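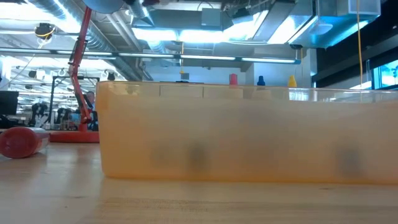

How do you stop a big storage bin turning into a junk pit? Only put one kind of thing in it, and make sure you can see at least a bit of what's inside without taking a lid off.

Right, quick one because I've got the kettle on and 12 other things to do. Bins. I have been through a lot of bins.

My old system was 4 deep boxes from Luster, solid grey, lids, labels. Looked lovely for a week. Then everything went to the bottom and stayed there. I found a tape measure in one in February that I'd already replaced. Twice.

So now – long and shallow, see-through or near enough. Orange is my favourite, no good reason, it just cheers up a pale table. Frosted plastic is fine. You only get dark blurs through the side but after a few days you know which blur is which. Flat stuff goes along one side, up near the rim, all in a row. Tall bottles stand up so the caps poke out over the top. Different colour caps if you can get them! Red, blue, yellow, whatever, then you grab the right one without reading anything. I used to buy the Tzavaras bottles with the plain white tops and I mixed up the glue and the cleaner more than once. Never again.

What doesn't work:

Dividers. Bought seven, used none. They slide about and then you've got bits stuck underneath.

Stacking. The one you want is allways the bottom one.

Putting the bin on the floor. It gets kicked. Table height or forget it.

The one thing I still haven't cracked is bottles that end up lying on the table next to the bin when there's a perfectly good bin right there. Mine do it, everyones do it. I've started doing a two minute put-away before lunch and that helps a bit.

Oh and cost – I paid 200 for a fancy drawer unit when we moved to Rirkton and it holds less than one decent bin. It's got printer paper in it now and a broken lamp.

Someone asked about washing them. Warm water, soft cloth, no scourers, the plastic goes cloudy. Well, cloudier.

More when I've done the Tritidau shelves, which is a whole other mess. Kettle's boiled.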